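Community > Workshop Builds > Grippers and Pickers
Last updated: Jun 27, 2019

Two-finger gripper and soft packages: worth fixing or give up?

I'm building a bin sorter in a shared shop. Two long flat fingers, blue plastic bins, and a pile of first-aid supplies as test items. The Lotari plans say a plain parallel gripper will take "any light packaged goods." I have my doubts. Rigid boxes are fine. Paper-and-film pouches are where I lose patience. In my last run of 87 tries on pouches I got 19 clean picks. The one I use most is a Fuhrmann gauze swab pack, and I've been laying it on cardboard between the fingers to sort out the approach angle.
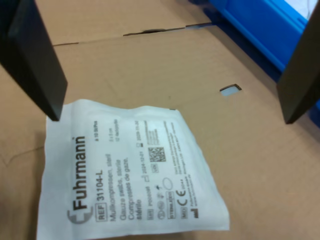 Replies

Gresurero

I wouldn't trust "any light packaged goods" from any set of plans. What were they testing with, soap boxes?

Flat fingers need something to close on. A pouch lying down gives you a thin edge and not much else, so most closing moves just push it along. Try coming in steeper, with the opening much narrower before you go down. A wide gap looks safe and mostly gives the pouch room to turn. Also center on the pouch and check it by eye before you blame the motor -- my own offset was wrong from December on and I spent the whole time swapping springs.

I'd want to see the same numbers over a second run, too. 19 out of 87 could be a bad afternoon.

Kettler

just add suction, solved

Jurnano

Suction on wrinkled film is not solved, whatever the cup sellers claim. I tried up to 17 cup and pressure combinations and crinkly bags leaked on most of them.

Loose bags are kinder to fingers than flat pouches are. They bunch up, and you can pinch the bunch near the top. Letting go is a separate headache, so don't count a pick until the thing is lying in the right bin. I wait 5 seconds over the bin before opening -- slow, but I got tired of fooling myself with picks that let go early.
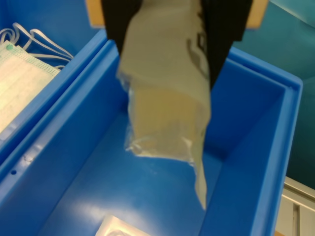

Plastic bag pinched at the top, over the blue bin

Rubber on the fingertips might help your pouches. I haven't measured it, so take that for what it's worth.

We use cookies to keep you signed in and to remember your settings. By staying on this site you accept them.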